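Small Things in a Box Lid - read me first

Hi! I'm Mio, and this folder is my slightly out-of-hand collection of pictures and notes about tidying tiny stuff into box lids. It began in June as a page for my own use, then Glória Paiva asked for a copy, and now it has a name (Resthorpe) and a readme, so I guess it's a project.

What's in it
There are 50 sets so far, with more than 4,000 pictures between them. A set is one lid, one handful of odds and ends and one spot in the house. Each has its own folder plus a text file called notes, where I write down what went in and whatever I felt like grumbling about that day. Some notes are long. Set 3 is mostly me complaining about beads.

What counts as small
Anything you could lose under a couch cushion. Binder clips, little round pots with lids, badges, bits of crayon, nuts still in the shell, caps from things I no longer own. No needles and no pills, please, even if they're yours and you know where they are.

How I name things
I use plain words, so "round pot" covers every little round container, lid on or off. A loose lid gets its own line in the notes. If I can't tell what something is, I write "bit" and move on - there are a lot of bits. Henrique Bettencourt went through the first batch and changed plenty of my bits to real words, bless him.

Known problems
Clips clipped onto the rim of a lid are listed as "rim" in the newer sets and as "inside" in the older ones. I haven't fixed that and it's going to take a whole Wednesday when I get to it. Pink backgrounds are also way overrepresented, because I love that snowflake cloth and keep going back to it!

Using it
Help yourself for anything that isn't for sale. If you add a set, copy the notes file from set 2, which is the neatest one.

A couple from the toy corner set, white lid and Doraemon included:
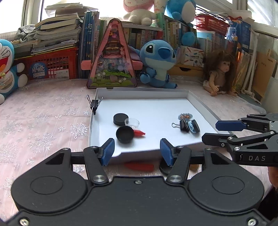
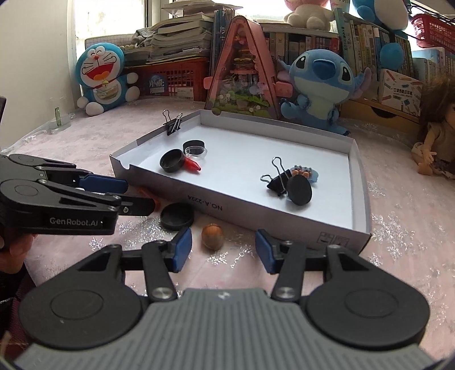
Comments

Refugio Mendoza: Could you keep the pots and their lids on one line in the notes? I sorted my desk drawer using your word list and ended up with three lids I couldn't match to anything. Also, I'd vote for "rim" everywhere. I can take the older sets if you send me the notes files.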